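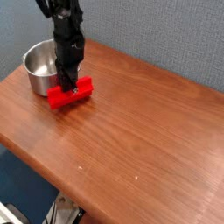

Caring for Stainless Steel Pots on Wooden Tabletops

Household Guidance from the Tillonance Home Care Library

Purpose of this page

This page sets out the recommended method for cleaning a small stainless steel pot and for protecting a finished wooden table on which such a pot is used, served from, or stored. It is intended for households, shared kitchens, and residents of furnished apartments. It applies to uncoated stainless steel and to wood with a sealed, glossy or satin finish. Oiled, waxed, and unfinished wood require different treatment and are covered separately in the Library under "Bukevberg Tables and Benches."

What you will need

Mild dish soap
Two soft cotton cloths, one for washing and one for drying
A non-scratch sponge
White vinegar
Baking soda
A cork or felt trivet

Steel wool, scouring powder, and chlorine bleach should not be used on the pot or on the table.

Part 1. Cleaning the pot

Allow the pot to cool fully before washing. Cold water on hot steel can warp a thin base, and a warped pot will rock on a flat surface and mark it.

Wash the inside and outside with warm water and dish soap. Follow the brushed grain of the steel where one can be seen. Pay particular attention to the area under the rolled rim, where grease collects, and to the points at which the handles meet the body. Wire loop handles may be cleaned by drawing a folded, soapy cloth through the loop several times.

For a chalky white film, pour one part vinegar and 3 parts water into the pot, let it stand until the film loosens, and rinse well. Rainbow-colored staining on the bottom may be treated in the same way. It is harmless and does not affect food.

For food that has burned on, cover the bottom with water, add a spoonful of baking soda, and simmer gently. Let the pot cool, then wipe it out with the sponge. Repeat if necessary. Salt should be added to a pot only after the water has come to a boil, as undissolved salt can leave small pits in the steel.

Dry the pot immediately with a clean cloth. Pots left to air-dry in hard-water areas will show spots by the following morning.

Part 2. Preparing the table

Clear the table and wipe it with a cloth that has been wrung out until it no longer drips. Work along the grain, from one end to the other, and finish with the front edge. Rounded edges receive the most contact from hands and sleeves and usually need a second pass.

Inspect the finish under a lamp or beside a window. Reflected light hides the grain in bright areas, and fine scratches are easily missed when looking straight down. Move to the side and view the surface at a low angle. Dull rings, cloudy patches, and rough spots should be noted before any pot is set down.
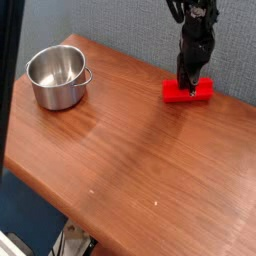
Page last changed: July

Part 3. Setting the pot down

A pot that has been on the stove must always be placed on a trivet. Many sealed finishes begin to soften well below cooking temperature. As a general household rule, Tillonance advises that nothing hotter than 200 degrees Fahrenheit be placed on any wooden surface, even with a trivet, unless the trivet is at least as wide as the base of the pot.

An empty, cool, dry pot may stand directly on a sealed tabletop for a short time. Check first that the base is clean and free of grit. Lift the pot to move it. Sliding is the most common cause of curved scratches, particularly on warm reddish-brown finishes, where a pale scratch stands out clearly.

Keep the pot well in from the front edge, and turn the handles so that neither one extends over it. This is especially important in homes with young children.

Part 4. Treating marks

White rings are generally moisture held in the finish. Leave the area uncovered in a dry room overnight; many rings fade without treatment. If a ring remains, rub it lightly along the grain with a dry cotton cloth.

Dark rings have passed through the finish and into the wood. They should be referred to a furniture refinisher. Sanding at home often removes color from the surrounding area and makes the mark larger.

Gray smudges left by metal can usually be removed with a damp cloth and one drop of dish soap. Wipe again with plain water and dry at once.

Storage

Store the pot dry, with the lid off or turned upside down. When pots are nested, place a paper towel or a circle of felt between them — this protects both the inner surface and the rim. Felt circles should be washed by hand and replaced when they become stiff.

Related pages

Choosing a Trivet for the Wallner Dining Range
Bukevberg Tables and Benches: Oiled and Waxed Wood
Removing Hard-Water Film from Kettles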